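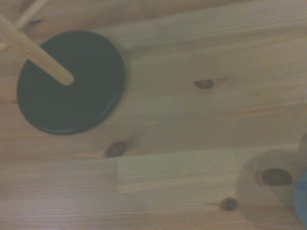
본 보고서는 드루르노(Drurno) 소재 목재 생활용품 제작사 야라우(Jalau)의 공방 공개 행사에 우리 기관 생활공예과 직원이 참석하여 보고 들은 내용을 정리한 것이다. 행사는 1월 2일 수요일에 열렸으며, 방문단은 오전에 자재 보관동과 가공실을, 오후에 마감실과 전시실을 차례로 둘러보았다. 야라우는 주방용 소형 목제품과 탁상용품을 주로 제작하는 업체로, 우리 기관이 준비 중인 생활 목공 강좌의 교재 구성에 참고할 점이 많을 것으로 판단되어 방문 대상에 포함되었다. 마감실의 작업은 밝은 소나무 상판 위에서 이루어지는데, 옹이가 군데군데 드러난 판재와 그 위에 놓인 무광의 검은 원판, 원판 가운데쯤에 둥근 끝을 걸친 원형 목봉의 대비가 뚜렷하여 부재의 윤곽을 살피기에 좋았다. 목봉은 칠을 하지 않은 상태로 나뭇결의 색이 그대로 남아 있었고, 상판보다 조금 더 밝고 노란 기운이 돌았다.

1. 행사 개요

공방 공개 행사는 연 2회, 1월과 7월에 개최된다. 이번 행사에는 관련 교육기관과 소매업체, 인근 주민 등 153명이 사전 등록하였으며, 참가자는 조를 나누어 각 실을 이동하였다. 우리 방문단이 속한 조는 21명으로 편성되었다. 안내는 야라우의 생산 책임자 코르넬 유하스(Kornél Juhász) 씨가 맡았고, 마감실에서는 마감 담당자인 에메셰 일레시(Emese Illés) 씨가 설명을 이어받았다.

접수는 본관 현관에서 진행되었다. 참가자에게는 이름표와 건물 배치도, 보안경이 지급되었으며, 가공실에 들어가기 전 소매와 머리카락을 정돈하라는 안내가 있었다. 배치도에는 자재 보관동의 출입구가 이전 위치로 표기되어 있어 첫 이동에 다소 시간이 걸렸다.

2. 자재 보관동

보관동의 면적은 1,120제곱미터이며, 침엽수 판재와 활엽수 각재를 구역별로 나누어 적재하고 있다. 판재 사이에는 일정한 간격으로 받침목을 끼워 공기가 통하도록 하였고, 각 더미의 끝에는 입고 시기와 수종, 두께를 적은 표가 붙어 있었다. 유하스 씨에 따르면 소나무는 대부분 바코시(Bakos) 제재소에서 들여오며, 반입 후에도 일정 기간 실내에 두었다가 가공실로 옮긴다.

방문단은 옹이가 있는 판재의 선별 기준에 대하여 질의하였다. 유하스 씨는 작은 옹이가 단단히 붙어 있으면 상판이나 선반용으로 사용하고, 가장자리에 걸려 있거나 흔들리는 옹이가 있는 부분은 잘라 낸다고 답변하였다. 봉재로 가공할 목재는 기준이 더 엄격하여 결이 곧고 옹이가 없는 것만을 따로 모은다. 초급 수강생이 재료를 고를 때에도 그대로 적용할 수 있는 기준으로 보인다.

3. 가공실

가공실에서는 각재를 원형 봉으로 깎는 공정과 봉의 끝을 둥글게 다듬는 공정을 참관하였다. 굵은 봉과 가는 봉은 서로 다른 작업대에서 다루며, 길이를 맞춘 뒤 양 끝을 손으로 만져 거친 부분이 남았는지 확인한다. 작업자는 결의 방향에 어긋나게 날을 대면 표면이 뜯기기 쉽다는 점을 짧은 토막으로 직접 시연하였다. 시연용 토막은 참가자들이 돌려 보았으며, 뜯긴 면과 매끈한 면의 차이를 손끝으로 쉽게 구별할 수 있었다.

집진 설비의 소음이 커서 뒤쪽에 선 참가자에게는 설명이 잘 전달되지 않았다. 이후 진행 측에서 복도로 나와 같은 내용을 다시 설명하였으나, 실물을 보면서 듣지 못한 점은 아쉬움으로 남는다.

4. 마감실

마감실은 가공실과 문 두 개를 사이에 두고 분리되어 있다. 일레시 씨는 연마의 순서와 기름 마감의 요령을 설명하였다. 연마는 거친 사포에서 고운 사포로 단계를 밟아 진행하며, 단계가 바뀔 때마다 마른 천으로 가루를 닦아 낸다. 기름은 얇게 바르고 남은 것을 닦아 낸 다음 충분히 말린다. 두껍게 한 번 바르는 방식은 표면이 끈적이고 먼지가 붙을 우려가 있어 권하지 않는다고 하였다.

무도장 제품의 관리 방법에 대한 질의도 있었다. 일레시 씨는 물에 오래 담가 두지 말 것, 씻은 뒤 세워서 말릴 것, 직사광선이 드는 창가에 두지 말 것을 당부하였다. 표면에 보풀이 일어난 경우에는 고운 사포로 결을 따라 가볍게 문지르면 된다. 해당 내용은 강좌 수료자에게 배포할 관리 안내문에 반영하기로 하였다.

5. 전시실 및 질의응답

전시실에는 현재 생산 중인 제품과 과거 제품이 함께 진열되어 있었다. 야라우의 제품 대장에는 창업 이후 제작한 품목 3,373종이 등재되어 있으며, 그중 일부는 도면만 남아 있다고 한다. 진열대 한쪽에는 데솔소프(Desolthorpe) 지역의 옛 주방용품을 본떠 만든 제품군이 마련되어 있었고, 원래 물건의 치수와 달라진 부분을 적은 설명문이 곁들여져 있었다.

질의응답에서는 교육용 부재의 소량 공급 가능 여부가 주로 논의되었다. 야라우 측은 규격 봉재의 경우 소량 주문에도 응할 수 있으나, 상판용 판재는 운송 문제로 최소 수량을 정해 두고 있다고 답변하였다. 단가와 납기는 서면으로 회신받기로 하였다.

6. 후속 조치

생활공예과는 이번 방문 내용을 토대로 재료 선별 및 연마 단원의 교안을 보완하고, 야라우의 서면 회신을 받는 대로 봉재 구매 여부를 검토할 예정이다. 가공실 참관 시의 음성 전달 문제와 배치도의 표기 오류는 주최 측이 배포한 의견서에 기재하여 제출하였다. 7월 행사에는 강사진이 동행할 수 있도록 참가 신청을 미리 접수할 계획이며, 신청 방법은 생활공예과 게시판에 별도로 공지한다.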